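From: Macario Quintero
To: workstation-repair list
Subject: Re: Bare Dell board, which slots first?

Azucena Solís wrote:
> Board is stripped to the socket. I have 4 matched
> modules from the Kesura lot and no manual. Do they all
> go in one bank, or split? Also, is the coin cell worth
> changing while the case is open?

Split them, two per bank. With one processor, each bank is wired to its own side of the socket, and filling one side only costs you bandwidth. Start with the slots whose latches differ in color from the rest. If all the latches match, go by the numbers printed beside the slots.

Our board is at the same stage as yours. The socket is empty, the cooler is off, and there are four slots above the socket and four below.

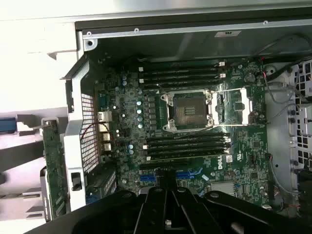
Order of work

1. Check the socket contacts under a raking light before the processor goes in. A bent one is much easier to find now.
2. Seat the processor, close the loading frame, then bring the lever down. Expect firm resistance near the end.
3. Fit the memory before the cooler. On ours the cooler shroud overhangs the nearest slots.
4. Change the coin cell. Yes, do it - ours from the Hulico batch read low on 9 machines. Enter the setup program afterward and reset the clock.
5. First boot with memory and video only. Memory training can be slow, so leave it alone for a few minutes.

Log it under ticket 731 when it posts. Yatziri Meléndez has the spare coolers.

Macario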